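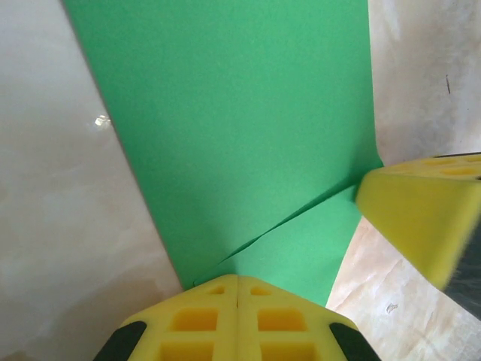 The House Rules, With Pictures
Floltside Shared Bench / Gallery / Paper and sheet work
Posted March 26, 2019

The Floltside bench has a rulebook. It lives in a binder at the end of the shelf and is in beautiful condition, which tells you how often it gets opened. So this gallery puts the rules next to the work, on the theory that people will scroll past a picture more slowly than they will walk past a binder.

The work is paper folding with two arms. Paper is cheap and it shows every mistake you make, including the ones you had planned to leave out of your notes. At the top of the page the fingertips are closed together at the low end of the green sheet, right where the crease begins, with more yellow foam over on the right. Most of what follows was written by people who had gotten about that far and then gone for coffee.

Before you power up

Wipe the floor of the cell. Use the dry cloth first and the damp one second. Whoever wrote the rule in the binder had them the other way around, and we spent a September peeling sheets off the marble pattern before anyone fixed it in pencil.

Look at the surface from where the wrist cameras look, not from where you stand. You are taller than the gripper and have better eyes. A hair you would never notice from the doorway is a major landmark at that height. The same goes for glare: if the overhead lights put a bright streak where your sheet needs to go, move the sheet or change the lights, and write down which one you did. "Adjusted setup" is not a log entry.

Inspect the foam pads. They come off for inspection at 3000 folds or when they look bad, and "look bad" is deliberately left to your judgment so that you can be blamed for it. Smudges are fine. Crumbs of foam on the work are not.

Count on nothing being where you left it. The bench is shared with the Mondal group in the afternoons, and they are tidy people, which is the worst kind to share a bench with.
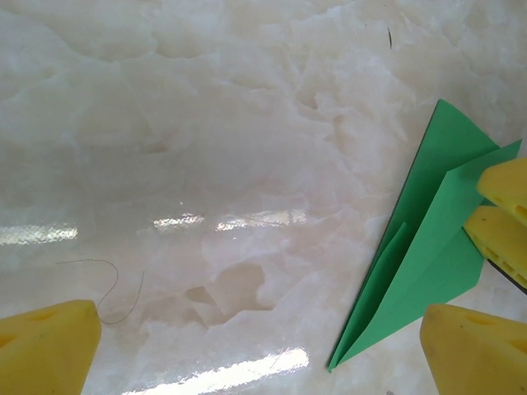 Creases and layers at the pointed end, pads on the wide end. Hair or fiber on the marble, lower left.

While it is running

Rule 4 says one arm moves while the other holds, unless the routine has been signed off for both. This is the rule people argue with. They say that two arms moving together is the whole point of having two arms, and they are right, and they may have it once they have shown the slow version working with someone watching. The someone may not be looking at a phone. We had to add that.

Keep your hands out. The line taped on the table is 350 millimeters from the front of the cell, and the line is for all of you, including your sleeves, lanyard and sandwich. If the paper slips, let it slip. The sheet has no feelings and there are more in the drawer. Hit stop, wait for both arms to settle, and then reach in. Reaching in "just to nudge it" also ruins the run as a record, as you have now become an undocumented third arm.

If you do nudge it, mark the run as assisted. There is a checkbox. It has existed for as long as the form has, and it was once left blank for an entire month of what we are told were flawless folds.

Start slow after any change. New sheet size, new pads, new color of paper, new anything: first run at the lowest speed. A different green counts. Ask anybody who has watched a routine that was tuned on one shade meet another.

Cables get their own paragraph because they have earned it. Leave slack at the wrist so that the joint can turn all the way without pulling, clip the rest to the links, and run it down over the rail to the boards. Then move each arm by hand through its full reach, power off, and watch the loop and not the gripper. A loop that clears the wall by a finger's width when the arm is parked will find the wall as soon as you have a visitor.

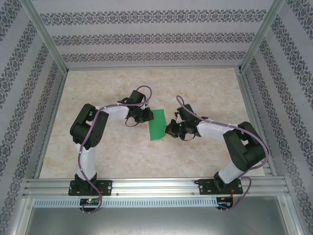 And tug test the plugs while you are down there. Gently. The last person to do it with conviction wrote the incident report that now takes up most of section 7, and it's quite well written, so do have a look at it if you are ever near the binder.

Lights on the boards should be looked at before every session. If you don't know what a given light means, the chart is inside the cupboard door. Please do not rely on the tradition, common among new users, that green is good and red is bad. On our boards a red light can mean several things, one of which is that everything is normal.

What to write down

Log every run, including the ugly ones. A batch is 300 runs, and a batch means 300 in a row, not your favorite 300. Someone from Pilarside came over to compare results with us and asked, very politely, where our failures were kept. It was a fair question. They are kept in the log now.

For each run we want the routine name, the speed, the sheet type, which arm held and which arm folded, how it ended, and whether a human interfered. Use the words on the form for how it ended. "Kind of" was removed from the form on purpose.

Save the camera views together, both wrists and the fixed one. A wrist view by itself makes almost any fold look promising. The fixed camera is less flattering and is usually the one that settles the argument.

File names follow the Ireo pattern, which is ugly and which we have all agreed to hate together. Files named "final" get deleted. Files named "final2" get deleted and you get a talking-to.

When you are done

Park the arms before you cut the power. They do not hold themselves up out of loyalty, and an arm that drops onto a sheet makes a fold that has never been in any routine.

Clear the paper out. Used sheets go in the recycling, even the good one. Yes, we know, it was a very good one. The shelf over the sink is already full of very good ones and a few of them have begun to curl.

Wipe down again, dry cloth, damp cloth. Sign the sheet with the time you finished, which should be a time that has already happened.

Rule 9 is that anyone can stop anyone's run, for any reason, without having to justify it first. You can complain afterward. People do, and then they generally go and look at the fixed camera and get a bit quieter.

Changes to the rules go on the clipboard, in pen. The binder will be updated from the clipboard next time somebody can find both.

Back to gallery index
Next set: Cloth and towels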